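In defence of the long way home

04/09/2022

My bus home takes 19 stops to do what the train from Lenwood does in 3, and I wouldn't swap it for anything. My sister thinks I've lost the plot. She has an app that tells her which carriage to stand in so she comes out right by the escalator (I ask you!).

I like the slow way. I like the woman with the shopping trolley who gets on at Irville and says hello to the driver as if he's just back from sea. I've read more novels on the top deck than I ever did at college, and I've had a few decent cries up there too.

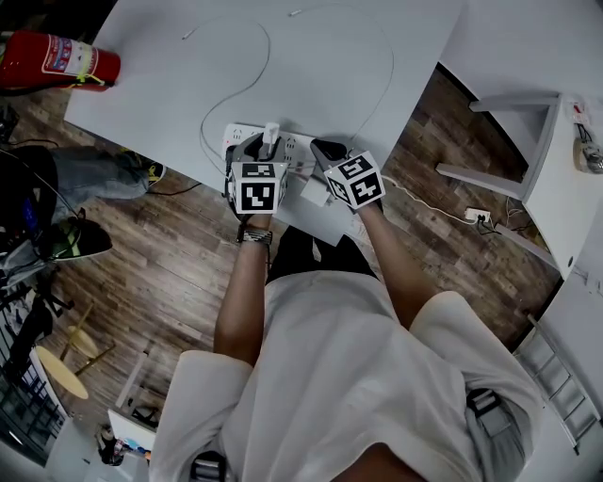 Wristwatch on, hands busy.

We're all so keen on saving time, and I do wonder where it goes once it's saved. Mine went on my phone, mostly, back when I took the train. I'd get in early and sit on the stairs with my coat on, scrolling.

So when the council says it wants to cut the route in November, I'll be writing in, and I hope Oisín Moynihan from the end of our road does too, seeing as he moans about it at every stop. Keep the bus! Paint it if you must, but keep it.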